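4.3 Wrist camera and gripper: fitting and weekly check

This section applies to both arms of the Warnura bench cell. Read section 2 before working inside the arm envelope. Tools needed: hex key set, lint-free cloth, thread marker, cable ties.

CAUTION: Switch off the 24 V motor supply at the cell cabinet and wait until every wrist indicator is out before touching a finger or a cable. The arms are not braked and will sag when power is removed. Support the forearm by hand.

Fitting the camera bracket

1. Move the arm to the SERVICE pose, then switch off the motor supply.
2. Inspect the printed bracket for cracks at the screw holes. Replace a cracked bracket. Do not glue it.
3. Seat the bracket on the wrist and start all screws by hand before tightening any of them.
4. Tighten in a cross pattern until the screws are snug. The plastic creeps under load, so recheck after one day of running.
5. Plug the camera cable in fully and lay it down along the bracket. Tie it at the lower end only.
6. Leave a service loop at the wrist. Turn the wrist by hand through its full travel in both directions. The cable must not pull tight or rub on the motor housing.

Note: Brackets from the Dromik kit (part 1206) and the older Steritz kit do not interchange. The hole spacing differs by 2 mm.

Checking the fingers

7. Close the gripper by hand. The tips should meet along their full width. If they do not, loosen the finger screws, realign and retighten.
8. Wipe the tips with a dry cloth. Solvent hardens the contact surface.
9. Mark each finger screw with thread marker. A broken mark at the next check means the screw has moved.

Test run

10. Place the perforated basket on the table and set the lidded jars in and beside it. Use the ceramic set - plastic jars are too light to show a slipping grip.
11. Restore motor power and confirm that the wrist indicators show green.
12. Open the camera view and jog the right arm over the basket at low speed.

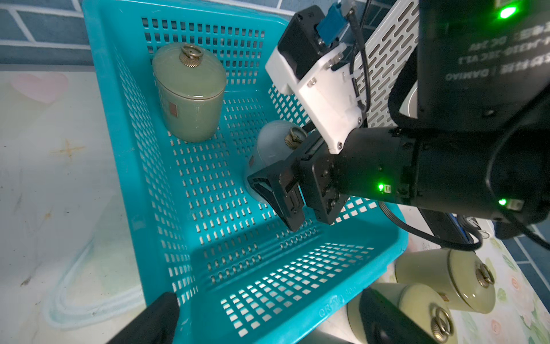
13. Run program 900 at low speed. Keep one hand on the stop button throughout.
14. Stop the run if a fingertip catches the basket rim or a jar lid, and repeat steps 7 to 9.
15. Enter the result in the cell log with your initials.

If the camera view drops out when the wrist turns, reseat the cable and repeat step 6. If it drops out again, replace the cable.

Spare brackets and cables: Stuart Nuttall, Sakamoto stores.

Section revised 23/02/2025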